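Posts About Bench Notes Parts Bin Archive Contact

Blog > Robots > Grippers > Two fingers against the world

This site uses cookies to remember your reading preferences. Accept Decline

Two fingers against the world (and a kitchen)

I went into August meaning to buy a gripper. I came out of it with a spreadsheet and a bad mood.

The background, for anyone who hasn't been following: Welington Sampaio and I have been putting together an arm setup that is supposed to do boring kitchen work. Pick a thing up off a plate, put it somewhere else, close a door. We do most of it in simulation first. A simulated plate costs nothing to drop, and Welington's landlord has opinions about noise.

Three candidates made the list. The first was the plain parallel gripper that comes with the arm model, two short fingers and a boxy housing, the one everybody has already used and complained about. The second was the Drirnby, a three-finger thing with soft pads that has been getting a lot of love on the forums. The third was the Nastel, which is a two-finger design with longer tips and a controller that claims to work out grip force by itself. I had high hopes for the Nastel. I should know better than to have high hopes for anything whose product page uses the word "intuitive" that often.

The test was simple on paper. Same kitchen, same arm, same starting pose, same object on the same plate. Each gripper got 34 tries per object. Change the gripper, run it again. Welington wanted to randomize the lighting and the plate position from the start, and I talked him out of it. I wanted to see how each one did with everything in its favor.

Let me get the Drirnby out of the way. Three fingers sounds better than two until you try to come down on something near the rim of a plate. Where does the third finger go? In our runs it mostly went into the plate. The soft pads are nice on round objects sitting in open space and I can see why people who film demos like them, but a kitchen is full of edges. The collision model they supply is also a lot rounder than the drawings, so some of the clean grabs we did get are grabs I don't believe. A finger that sinks a little way into the food before the physics notices is going to look like a very secure grip.

Kelly Vieira wrote to tell me I had the contact settings wrong. She was half right. I had the friction on the pads too low, so I fixed it and ran the whole Drirnby batch again over a Sunday. It did better. It still hit the plate.

The Nastel was more interesting and more annoying. The long tips get in under things, and on flat, hard objects it was the best of the three by a clear margin. Then we gave it anything lumpy, and the automatic force control started hunting. Squeeze, back off, squeeze, back off, for as long as you let it. At one point I let it go for 807 steps just to see if it would make up its mind. It did not. You can turn the automatic mode off and set the force by hand, and then it behaves fine, and then you have paid for a two-finger gripper with long fingers.

Anderson Assunção, who has one bolted to a real arm in his shop at Guimarães, says the hunting is less of a problem on hardware because the real joints have enough slop to hide it. I believe him. I also don't find "the slop hides it" very comforting as a sales pitch.

So, the plain one. I wanted to be bored by it, and I was. It comes down, it closes, it goes up. When it misses, it misses for reasons you can read straight off the log: the fingers came in at the wrong angle, or the opening was lined up with the fat end of the object. Food on a stick gave it the most trouble. Go for the body and the shape is irregular enough that two flat fingers touch it at two little points and the whole thing wants to spin. Go for the stick and there isn't much there to hold. We ended up picking the body and rotating the wrist so that the fingers close across the narrow direction. That one change did more for our numbers than swapping hardware did, and it took an afternoon.

That bothers me a bit about gripper comparisons in general, mine included. Most of what I measured was how good our approach angles were. Stelios Tsolakis made this point in the comments last time, at some length, and I was rude to him about it. Sorry, Stelios. You could have said it in fewer paragraphs.

Some other notes, in no order:

The controller rate matters less than I expected. We tried a slower loop and a faster one and I could not tell the logs apart, except on the Nastel, where the slow loop made the hunting worse.

Camera placement matters more than I expected. A view from in front of the range looks great and shows you the whole reach, but the lower part of the arm gets in the way of a good chunk of the stove. For the grab itself I'd want a second view from the wrist. We tried one and the fingers took up a large part of it, so pick your poison. I'm keeping both for now.

Don't trust anybody's success rate if they won't say what counts as a success. We require the object to be off the plate and still held after 700 steps. Loosen that to "left the plate at some point" and all three grippers look wonderful.

The Drirnby config file has a unit mistake in it. Finger travel is listed in millimeters and read as meters. I reported it 14 days ago and got an automatic reply thanking me for my enthusiasm.

Janaína Camargo asked whether any of this carries over to her setup in Drinarville, where the counters are higher and the arm is mounted on the wall. I don't know. My guess is that the ranking between the Nastel and the plain one could flip if you are reaching in from the side, where long tips would help. I would not spend money on that guess.

For now we're staying with the plain two-finger gripper. I'll put the Nastel back on the list if the force control gets an update that I can test without signing up for anything. Next up is the toaster oven door, which I expect to hate. 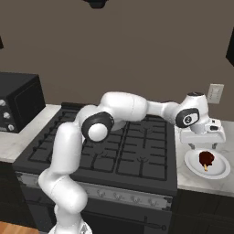
Is it worth paying extra for a gripper with automatic force control if you mostly handle small, uneven objects?

I'd hold off. Set the force by hand on a basic two-finger gripper and spend the time on approach angles first, then see what still fails. If your objects are mostly flat and hard, the longer tips might earn their price, but that comes from the tips and you can get those without the automatic mode.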